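Threads > Home Tech > Chores

Every few months somebody sends me a link and asks if the robots can do the dishes yet. This month it was my sister, at 6 in the morning, with four exclamation marks. So, a thread on where the dishes stand.

212 likes · 38 replies

My credentials: I spent 26 years in commercial kitchens and now get paid, modestly, to write task lists for household robots. A task list is what you'd tell a teenager, except the teenager has already heard of a plate.

Most of my May went to one job, called "clear the counter." Simulated kitchen, two arms, a few things sitting out. Meifang Gu, who runs the testing, told me it was the easy one. I have since stopped asking Meifang what the hard ones are.

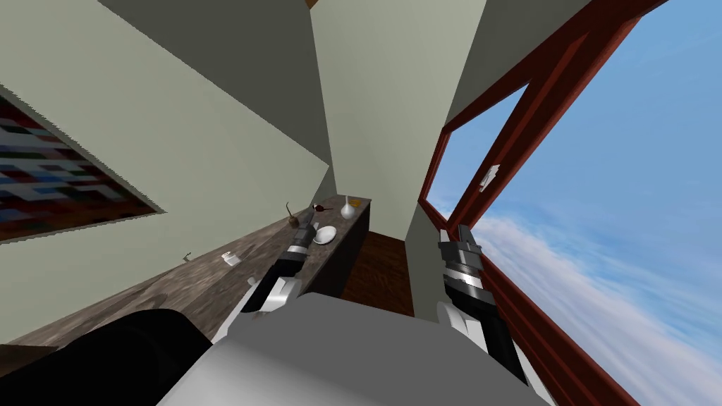 My first draft said "put everything away." It came back with a note: away where? Fair question. I have been married a long time and it has never been settled in my house either.

Second draft gave every object a home. Plate to the sink, vase stays out, anything lying on its side gets stood up. Then I got a note asking how the machine would know whether a thing on its side had fallen over or was being stored that way. I went for a walk.

94 likes · 11 replies

Plates, by the way. You and I slide a plate to the edge of the counter, let it hang over a little, and get a thumb under. Nobody taught you that. Now picture doing it with two stiff fingers and no feeling in either one. A saucer flat on stone might as well be painted there.

Anything with a thin neck or a wire handle is the opposite problem. Lots to grab, all of it in the wrong place. Pinch the handle and the body swings. Pinch the body and the handle flops over and gets in the way of your knuckles, if you have knuckles. 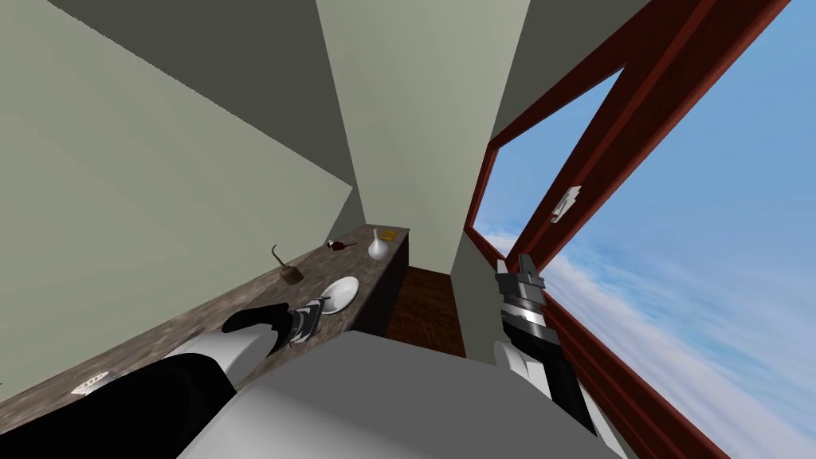 The startup crowd does not love hearing this. I went to an open day at Treltus last spring where they showed a short film of a robot setting a table. Lovely film. I asked how many tries it took and was offered a pastry.

Credit where it's due, the pastry was good.

Kotora at least publishes its misses. Their best counter run this season took 8 minutes for a job I'd do while the kettle was thinking about it. Still, it finished, and it didn't need a cup of tea afterward. I respect that in a coworker.

Shop floors are a different story and people mix the two up all the time. My friend Iraís Zamudio does inventory at a packing plant in Grenport, and she has machines that have moved the same box to the same belt for years with no fuss. Same box, same belt, same height, bolted down. Show me a kitchen where anything is the same height two days running.

Iraís says the machines at work are wonderful until a box arrives with one flap up. Then everybody stands there and looks at it, machine included.

157 likes · 26 replies

People also ask why bother with a simulated kitchen when real ones are everywhere and usually dirty. Because a simulated vase costs nothing when you drop it. You drop it, you reset, you drop it in a new and more interesting way. I've had line cooks I would gladly have started in simulation.

The catch is that a pretend counter never gets sticky unless somebody remembers to make it sticky. My real counter has a patch by the toaster that holds on to paper. No idea what it is. I wouldn't know how to write it down for a robot and I'm not sure I want it on record.

So can they do chores? Some, slowly, in a tidy room, if someone like me has argued over the wording first. Wiping is coming along. Picking up one thing and putting it in a bin is coming along. "Just give the kitchen a quick once-over" – no. I'm not sure that one is even a task. It may be a mood.

A few of you asked about laundry. I'm not doing laundry in this thread. Fitted sheets alone would take me to retirement.

Draft three of "clear the counter" went in this afternoon, with the vase staying where it is and a full paragraph on what "put down" means. I told my sister she should keep doing her own dishes for now. She has left me on read.

301 likes · 38 shares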